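Writing the House Rules for a Chess-Setting Robot
Project report, Robotics Practice stream, Plunside
Apostolos Andreadis

1. Why rules

When I joined the Zitik project I expected to spend the term on motion planning. I spent it on a rule sheet, and I would happily do it again! The task is easy to say out loud: set up the pieces on a chessboard, using gripper arms driven by a person at the controls. Each run is recorded so that it can be used later for training. What we didn't have was any agreement on what a good run looked like. Two operators could do the same job and one would call it finished while the other was still straightening a rook.

Before I started there were 272 recorded runs and a paragraph of advice taped inside the cupboard door. My job was to turn the paragraph into something a new operator could follow on their first morning.

2. Start conditions

The old advice said "mix the pieces up a bit". Some operators took that to mean one pawn out of place and others tipped the whole box out. I wanted the starting state to be varied but describable, so the sheet now asks the operator to choose a start type from a short list and log it before touching the controls. My favourite is the half-set start, where one colour is at home and the other is bunched in the middle. It makes you plan the order of your picks, and fallen pieces are allowed.
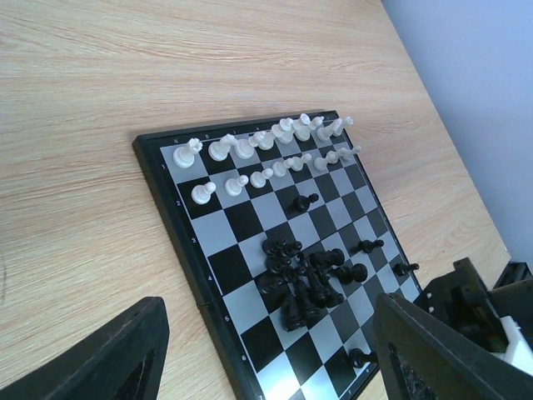 Figure 1. White in its starting rows, black mostly gathered mid-board, with a pawn on its side near the white pawns.

The rule I argued hardest for is that the board may sit at any angle on the table, as long as no part hangs over the edge. Peixoto, who supervised the project, was worried this would make the runs harder to compare. We tried it both ways for a week and the angled boards gave us far more interesting approaches, so it stayed in.

3. End conditions

A run is finished when every piece is on its own square and upright. The base may touch a line but may not cross it by more than 4 mm. We picked that number after a long afternoon with a steel ruler and it is probably the most debated line in the sheet. Wobbly rows are fine. A pawn rank that bends a little is still a pawn rank, and fussing over it costs time and knocks down neighbours (ask me how I know).

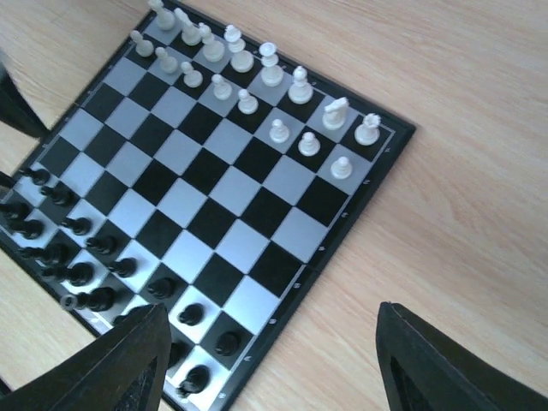 The other half of the end condition concerns the operator. Arms go back clear of the pieces before the recording stops, and hands stay out of the workspace until it has. Our older runs often ended with a sleeve reaching in to fix something, and those had to be trimmed one by one.

4. Working in a crowd

Most of the trouble happens when pieces are close together. The fingers are wide compared with a pawn, and anything beside the target is going to get nudged if you come in at the wrong angle. The sheet gives these rules:

Take the piece on the outside of the group first, even if another looks more tempting.
Open the fingers only as far as the piece needs.
Line up the gap with the piece before you lower.
If a neighbour falls, finish the pick you are on and then stand it up.
Never drag a piece through the group.

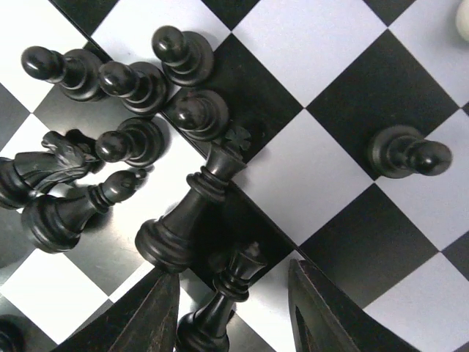 Figure 2. Wrist view of a crowded group, with the queen between the open fingers and the king close by.

I rewrote the first rule more times than I can count. An early version told people to go for the tallest piece, on the theory that it was easiest to grip. It is easy to grip! It also tends to be the one with pawns leaning on it.

5. Two arms, one board

Sharing a board between arms needed its own section. Only one arm works over a given half at a time, and the operator says "crossing" out loud before going past the centre. The waiting arm holds still. If the two come closer than a hand's width, both stop, and the run is logged as interrupted even if nothing touched. I borrowed the spoken call from a friend's lab course in Skovia, where they use it on a shared gantry.
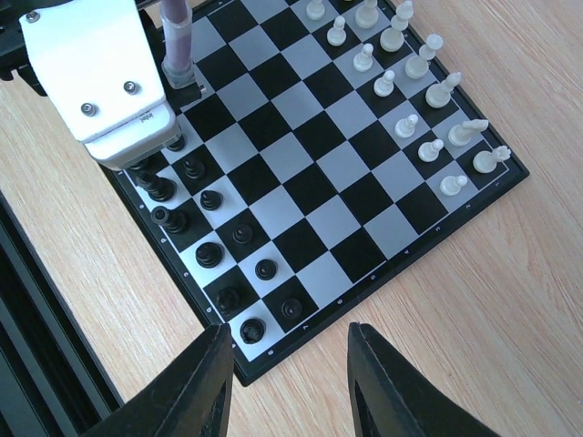 Figure 3. Second arm over the left corner of the board, seen beyond the open fingers of the first.

6. Did it help?

We recorded 30 runs under the new sheet. Of those, 4 were rejected at review, all for end conditions, mostly a base over the line. I don't have a matching figure for the older runs, as they were never reviewed against anything, and I'd love to see someone go back and do that. Operators also told me the log was quicker to fill in than they expected.

7. Still to do

The start list needs a proper entry for boards with pieces off to the side on the table. The crossing call should go into the log with a time. Section 4 wants drawings, and mine are terrible.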